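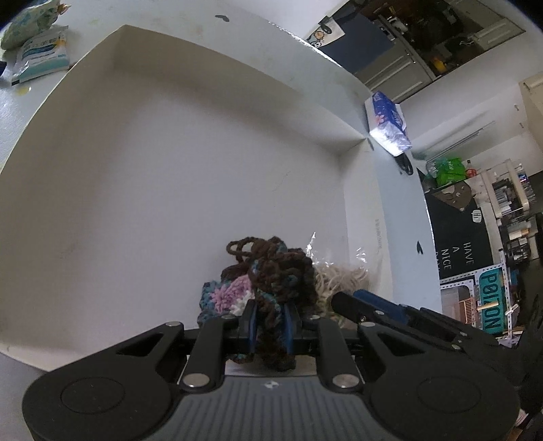 Notes from the forum desk: where your drafts went, and how to get them back

Hello again, everybody, and thank you for being so patient with us through May. A good many of you wrote in to say that you had typed out a long reply, stepped away to answer the phone or stir the soup, and come back to find the box empty. I know that sinking feeling very well. I lost most of a welcome post for the Marinho board the same way, and I'm afraid I never did write it as nicely the second time around.

So let me tell you what happened, as best I understand it. When we moved the forum over to Flakus, the new software came with its own way of saving drafts, and it was set to throw away anything left alone for 300 seconds. Five minutes! I can barely find my glasses in five minutes. Our old setup kept a draft until you posted it or tossed it yourself, and of course that is what all of you were used to.

Vinitz, who looks after the server and is a good deal calmer than I am, found the setting and changed it. Drafts now stay put for 8 days.
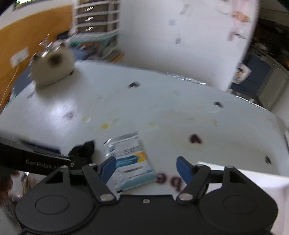
He also went through the backup from the night before the change and pulled out 1,213 drafts that had been cleared from people's accounts. Of those, 521 had more than a line or two in them, and they have been put back where they belong. The rest were mostly blank, or had a single word like "thanks" or "hmm," and we let those go. If yours was a very short one and you do want it, please write to me and I'll ask him kindly.

To see whether anything of yours came back, sign in, click your name in the top corner, and choose Drafts. Restored ones have the word "recovered" in front of the title. You can open one, fix it up, and post it as usual. Do check which thread it's attached to before you hit the button, especially if you were writing on the Flilevov board, as a few of those threads were merged over the winter and your reply may turn up at the end of a much longer conversation than you remember.

One small trouble is still with us. If you have the same draft open on your phone and on your computer, whichever one you touched last will save over the other, and it won't ask you first. Vinitz has a fix in mind but would like to try it on the test board for a while. Until then, please close the one you're not using.

Questions are welcome in the Help section, or you can send me a private message. I read them in the evening, usually after eight, with my tea.

Berenice Ledesma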